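Washing the soft toys, and where to put them after

I start the year with a small job, always. Other people start with big plans, and I admire them, but I know myself, and for me it is better to take one corner of the home and finish it. On 1st January the corner was the big basket of soft toys which stands behind the door of the living room. I wanted to do it since June, when I moved into the apartment in Wernosdale, and I moved the basket from one wall to the other wall and called it tidying.

I should say first that these are my own toys. I have no children. Some I brought with me from my first country, some I bought at the market, and many I got as presents, because when people learn one thing about you they will use it for every birthday. I am not ashamed of this. A grown person can have a shelf of glass elephants and everyone says it is a collection, so I have a collection too, only mine collects more dust.

I put a clean sheet on the floor and turned the basket over on it. I counted them, because I wanted to know how much shelf I need. There were 24. I had believed it was maybe half of that.

Sorting

My first idea was to sort by size, but this was a mistake. The big ones took all the space on the sheet and the small ones went under them, and after some minutes I had the same pile as before. Then I sorted by how they can be washed, and this worked much better.

The first group is for the machine. These are toys with filling of the fluffy kind, with sewn eyes, and with a label which still can be read. The second group is for hand washing: toys with glued parts, with felt, with ribbons, or with a label that was washed so many times it is now a white ribbon itself. The third group only gets the brush and a damp cloth. In it are the ones with small beads inside, one old bear with straw or something like straw (I did not open him to look), and one rabbit with a music box in the stomach. The music box does not play since many years, but I hope.

If you cannot decide, press the toy slowly with two fingers and listen. When it makes a crackling noise there is paper or something similar inside, often in the ears or in the feet, and I would not put such a toy in the water.

The washing

For the machine I use the program for delicate clothes, cold, and the slowest spin. Every toy goes in a pillowcase and I close the pillowcase with a hair elastic. Two small toys in one pillowcase is fine, three is too many, they do not get clean in the middle. I put also a bath towel in the drum so that it is not banging.

My detergent is the liquid one from Starnik, without perfume. I used before a powder, and the powder stayed in the seams as white lines and I had to brush it out with a toothbrush. With the liquid I never had this. You need very little. I take half of what is written on the bottle, and still there was foam.

For hand washing I fill the kitchen sink until the middle with water which is not warm and not cold, add one small spoon of the detergent, and press the toy under the water. Press and release, press and release, like you would do with a sponge. Do not twist! I twisted a frog some years ago and his leg is until today longer than the other. After this, clean water two times, then roll the toy in a dry towel and kneel on the towel. It looks strange if somebody comes in, but it takes out a lot of water.

The water from the first three toys was gray. The water from the donkey I will not describe.

Felt needs more patience. It gets small balls on the surface if you rub it, and it can lose its shape. Leaves, collars, little hats and tongues, all these are usually felt or something near to felt, and I only touch them with a wet cloth and let the rest of the toy go in the water around them, as good as I can.

The drying

This was the longest part and I had planned it the worst. I thought one night would be enough. The outside was dry the next morning, yes, but when I pressed the bodies I could feel that inside they were still cold and heavy. The thick ones needed three days.

I dried them on the folding rack, lying, with a towel under them. Do not hang them by the ears. I also do not put them directly on the radiator, because the side which touches becomes hard and flat. A chair in front of the radiator is good. I turned them in the morning and in the evening, and each time I pulled the filling a little apart with my fingers through the fabric, because wet filling likes to make lumps, and when the lump is dry it stays a lump.

When they were really dry I brushed them. For long fur I have a dog brush with soft ends. For short fabric, a baby brush. There is a kind of fabric, smooth and shiny like velvet, where you see every direction of the brush, and on this one I brush always from the head down, otherwise it looks like somebody slept on it.

Tags and loops

I had a long discussion with myself about the tags. The sewn labels I leave, also when they are ugly and too big, for the washing signs which are on them. The paper tags I take off, they become soft and dirty and then they fall off anyway.

Then there are the plastic pieces. Many toys come with a clear plastic loop, put through the fabric somewhere on the top of the head, and when the paper is gone the loop often stays for years. I found them on 19 of my toys. I thought I will cut them all. I had already the small scissors in the hand.

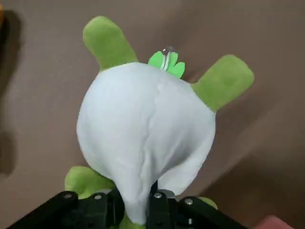 The vegetable ones made me change my opinion. I have a soft spot for plush vegetables, I do not know why, they are more restful to look at than animals. A white round body, something green on the head, short green arms, and that is enough for me. With such a toy the loop comes out directly from the leaf, and if you cut it not carefully you cut the leaf too, or you leave a sharp end inside which comes out later and scratches. So I decided like this: if the loop sits in strong fabric, I cut it, one end close to the fabric, and pull the rest out with tweezers. If it sits in a thin leaf or in an ear, it stays. It does not disturb me so much. From two meters you do not see it.

If there is a small child in your home, please take all of them off, and do it well, and check with your finger if something sharp was left. My situation is different, in my home they only sit.

The pale toys are of course the ones which show everything. On white fabric I found gray places at the seams, where the fabric makes folds and the dust goes in and is comfortable. For this I take a toothbrush, a soft one, with a drop of detergent and much water, and I go along the seam and not across. Then I dab with a cloth until the foam is gone. If you leave foam in a seam it dries yellow, and then you start from the beginning.

Where they live now

The basket did not come back. It is a good basket and I use it for blankets now, but for toys it is too deep. The ones at the bottom get pressed by the others, and you never take them out, and they lose the form.

I bought instead a low open shelf from Gallardo, the secondhand furniture store behind the train station. It cost 20, and I carried it home myself, with many pauses. It has three levels. On the top sit the ones I like to see from the sofa, and the middle is for the small ones. On the lowest are the heavy ones, with the donkey in the corner, and he looks very much better now.

Six did not get a place on the shelf. Of these, two need the needle, one open seam and one loose eye, and I put them in a bag with white and brown thread next to my chair. The other four are clean and in good condition and I will give them away, but I still have to ask where they are taken. Some places do not accept used soft toys at all, so it is better to call before you carry a bag through the whole town.

For the winter things, by which I mean the reindeer and the two snowmen, I have a flat box with a lid from Proteck which goes under the bed. I put them in only when they were dry since roughly a week, to be sure. I put also a piece of cedar wood in a sock, against moths. The lid closes with clips on the sides, and one clip was already weak when I bought it, so there is a book on top.

The dusting I want to do every month now, with the brush, in front of the open window. We will see. The shelf is next to the door, so at least I walk past it every day and it is difficult to pretend I did not see.

If somebody knows how to clean a toy with a music box inside, please write to me in the comments. I brushed the rabbit as well as I could, but his stomach is still gray, and I am afraid to make the mechanism wet.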